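Anano Guest House — Housekeeping and Breakfast Assistant (two positions)

Posted Nov 24, 2018

Anano is a guest house of 23 rooms on Rankin Street, five minutes by foot from the bus station. We are looking for two persons to join our housekeeping and breakfast team. The work begins in December, after a short training which is paid the same as normal work.

The house was opened by my aunt and I took it over from her, so it is still a family business and we do many things in the family way. Most of our guests stay one or two nights. Some are nurses and builders who stay with us for weeks, and these guests we know by name. They like that the room is done the same way each time, and that the things they leave by the sink are still in the same place when they come back. 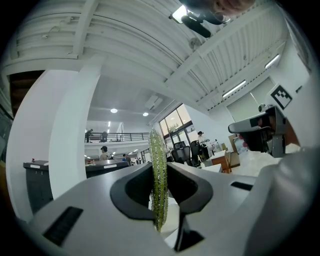 The working day starts at 6:30 with breakfast. One person is in the kitchen and the other serves in the dining room. We cook eggs to order, we bake the bread ourselves three days in the week, and on other days it comes from the bakery Rotard. At 10:00 the dining room closes, we eat together, and then the rooms begin. Normally you finish at 2:30 in the afternoon. On very full days it can become 3:30, and the extra hour is always paid.

What you will do:

Prepare and serve breakfast, and clear the tables
Change the beds and the towels
Clean the bathrooms, including sinks, mirrors and drains
Fill the linen closets on both floors
Write in the house book what is broken or missing
Answer the door when the front desk is busy

About the bathrooms I want to be clear, as two people have left us for this reason. Guests leave rings, medicine, contact lenses and other small things everywhere. We do not throw away anything from a counter, also when it looks like trash. We lift it, clean under it and put it back. If something is found after the guest has gone, it goes into an envelope with the room number and the date, and the envelope goes to Sheila Ashworth at the front desk. This takes time and we have planned the time for it.

What we ask from you:

You do not need experience in a hotel. If you have cleaned in a school, cared for a parent or worked in a restaurant, please tell us, we count this. You must be able to stand and walk for most of the shift and to carry a full linen bag up one flight of stairs — there is no elevator. You should speak enough English to understand a guest who has a question. Spanish is very welcome, and in the kitchen you will hear more Spanish than English anyway. You need to be free at least two weekends in the month.
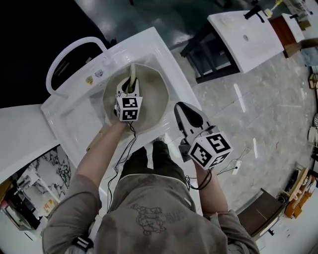 The schedule is made four weeks ahead. You can exchange a shift with a colleague if both of you sign it in the book before Thursday evening. We use the Sekance program for the hours, which works on any phone, and there is also a paper list for those who prefer it.

What we offer:

Pay of $72 for each breakfast shift, and the room hours paid separately by the hour
Up to $179 in the first year for work shoes and clothing, when you bring the receipts
Breakfast and a warm meal on every working day
Two days off in a row each week
One paid week of vacation after six months, and a second one after the first year
A bus pass, if you live outside of the town

Tips from the rooms belong to the person who cleaned the room. Tips from the dining room are put together and divided on Sunday.

How to apply:

You can send us a letter or an email, or come to the front desk between 3:00 and 5:00 in the afternoon, except Sunday. A resume is good but half a page in your own words is enough. Please write in it which days you can work, when you can start, and the telephone number of one person who has worked with you. If you come to the desk, ask for Sheila. When I am in the house I will come down to say hello.

We invite people for a conversation of half an hour, and after that for one trial morning. The trial morning is paid also if we do not continue together. Everybody who writes to us gets an answer, but please give us ten days for it.

Yatziri Gallegos
Anano Guest House
851 Rankin Street

Please use the side entrance before 8:00 in the morning, the front door is locked until then.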